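Bench notebook, May, tabletop refinishing

Entry started 9:40, after the second coat had its night.
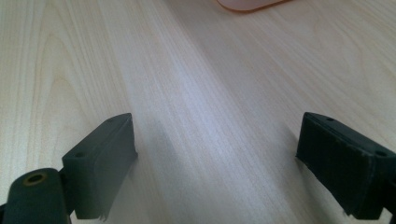

Table 2, middle of the top, overhead light. Grain runs on the diagonal here, with the arches at upper left.

Looked the top over before doing anything else to it. No scratches or stains that I can find in the middle section, and no debris sitting on the surface. The sheen is mild, between the satin sample and the semi-gloss one, closer to the satin. The light band down the center is reflection. I mention it because I spent a while last week thinking Table 1 had a bleached strip and nearly sanded it. Move your head and it moves too.

Color: pale blonde, a little yellower toward the left and right. Some of that will be the light again. I held the Etgate chip against it near the front edge and the chip is a shade darker than the wood. Held it again with the blinds down and they were nearer. Elisa Pellegrini wants a match in daylight, so daylight is what I'm writing down: wood lighter than chip.

Veneer is thin on these, so no more machine sanding on either table. Hand only, 320 with the felt block, with the grain. The direction needs watching. The grain doesn't run square to the edges in this area and if you follow the edge by habit you go across it. I put a strip of low-tack tape down on Table 1 as a guide and it worked well enough. Take the tape off before lunch, it left a faint line the time it stayed on overnight. Line came off with mineral spirits.

Coats so far, Table 2:
First coat, Solanki water-based, thinned a little, foam brush. Raised the grain more than I wanted.
Knocked back by hand, vacuumed, tack cloth.
Second coat, same can, not thinned, pad applicator. Much better than the foam brush. Keep using the pad.

Table 1 had the same first coat but I used the brush for the second as well, and there are lap marks near one corner. They show from the door side and vanish from the window side. Will rub those back and do one more coat on that table only. If the two then look different next to each other I'll give Table 2 a third to even them up. Would like to avoid it. The wood starts to look like it's under plastic.

10:30. Did the water drop test on the offcut, not on the tables. Drop left on for 12 minutes, wiped, no ring. Coffee drop left the same time, wiped, very slight darkening that I could only see with the lamp low. Put the offcut on the shelf with the lid of the can so the next person can compare.

Edges. The front edge of Table 2 still has the old finish in the corner where the banding meets the top. I can feel it with a fingernail. Scraper, lightly, then one pass of finish along the edge with the small brush. Don't let it run over onto the top.

The Hakitz pads are nearly gone. The cheaper ones shed, and I picked fibers out of the first offcut for half an hour. Order more of the Hakitz. Order number on the inside of the cupboard door is 1,993, same as last time, and the supplier still has it on file.

11:15. Elisa came by. She likes the arched figure and asked if both tables have it. Table 1 has it weaker and nearer one end. She'd like them placed so the arches are away from the wall in the Vindirholm room. Fine by me, but somebody has to mark the undersides before they get moved. I've put pencil on Table 2, an arrow toward the arches. Table 1 not marked yet.

She also asked about oil in place of the water-based. I said it would pull the color warmer, and then the chip match gets worse or better depending on the light. Made one oiled offcut for her to look at. It needs to sit a few days.

To do:
Rub back the lap marks on Table 1, third coat with the pad.
Scrape and touch in the front edge of Table 2.
Pencil arrow under Table 1.
Pads.
Check the chip again once the oiled piece has cured, same window, morning.

Nothing heavy on either top until then, and felt under anything that has to stand there.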